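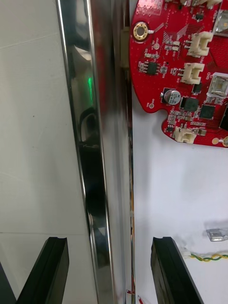 Most shops that put a robot arm near open electronics write their rules after the first dead board. Vokstead wrote its rules first. They fit on two pages and hang by every cell.

Shona Lennox, who runs the line, wanted words a new hire could follow at six in the morning. Fingers close on metal parts only. No gripping within 31 millimeters of a bare board. Any loose wire near the path gets clipped back before the arm moves — even if it looks clear.

Polished parts get a section to themselves. A shiny bar can throw back light and shapes that a wrist camera reads as edges, so the program has to confirm position a second way before the grip.

Raimonds Stankevičius checks the logs each Wednesday. Last quarter he went through 1184 grips and sent 331 back for a slower approach speed. Some operators grumbled about that. The speed limit stayed, and the next version of the rules will cover connectors, which the current one barely mentions.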